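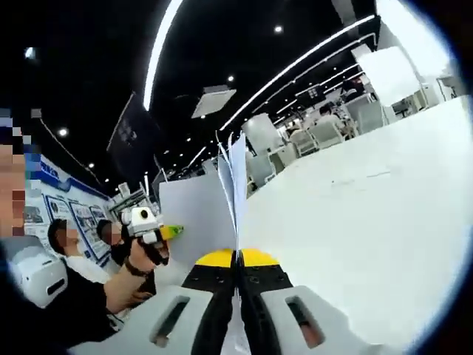

Flornesbridge, March

OK so I finally finished typing up my grandmother's letters and I have thoughts, so this is going to be a thread. Sorry in advance!

1/ For anyone new: she wrote to her sister Birdie Kowalczyk for most of her adult life, and Birdie kept all of it. 300 letters, give or take a few that are just a recipe with "love" at the bottom.

2/ I figured it would be a winter project. That was two winters ago. Her handwriting is gorgeous until she gets mad about something, and then it's basically a flat line with dots over it.

3/ She got mad about the bus a lot. The 137 used to stop right outside the bakery on Ostrowski Street and then they moved the stop up the hill. She brings this up in letters for ELEVEN YEARS.

4/ Biggest surprise so far: she took one semester of night school in bookkeeping and never told my mom. There's a whole letter about a teacher who hummed while he handed back the tests. I called Mom and read it to her over the phone and we both got a little weepy.

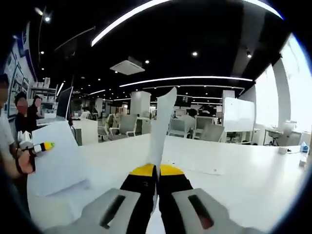
Paper, more paper, long white desk.

5/ A few people asked how I'm doing the typing. Plain text, one file per letter, her spelling left alone. She wrote "tomorow" her whole life and I'm not going to be the one to fix it.

6/ If I can't read a word I put a question mark in brackets and keep moving. My cousin Alaric goes through those on Sunday with his coffee and gets maybe half of them. He's weirdly good at her capital letters (they all look like G to me).

7/ Still stuck on "Prendine." She mentions it four times, always like Birdie would know. "Back from Prendine, feet killing me." A town? A store? A dance hall?? If your family is from the valley and this rings a bell, please message me.

8/ Next up is the index, so the cousins can look up their own parents and be embarrassed. I'm at 796 entries and I've only done the fifties.

9/ Going to bed. Tomorrow is the letter where she meets my grandfather and thinks he's a plumber. He was not a plumber.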